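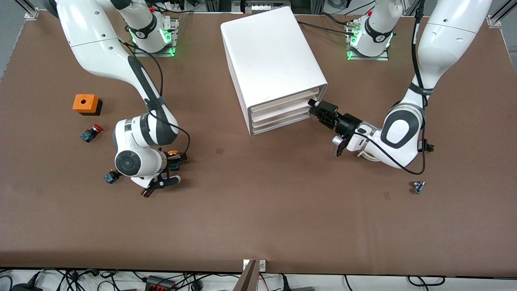
Two-arm setup: left gripper at the drawer cabinet, right gripper among the pushbutton parts.

Teaching the drawer task by remote control

Sales pages tell you to show the robot a job a few times and walk away. I don't buy it. We recorded 900 runs at Stanik before I trusted the thing with a switch, and I still check its work.

1. Fix the bases first. If a mounting plate shifts, your old recordings are worth very little.

2. Mark where the cabinet goes, then move it a little between runs. Leave it in one spot and the robot learns the spot – not the drawer.

3. Drive one arm at a time for the first 15 runs. Two-arm control looks easy until you try to hold a drawer with your left hand and pick up a button cap with your right.

4. Go slowly, but don't stop to think. Every pause gets recorded, and the robot will copy it.

5. Vary the parts. Lay the emergency-stop button on its side in some runs. Mix big blocks with small caps.

6. Throw out bad runs the same day. I cut 12 from my last batch and should have cut more.

Test with the parts in places you never recorded. If it only works where you trained it, you have a playback machine, whatever the brochure calls it.

Updated 7/11/21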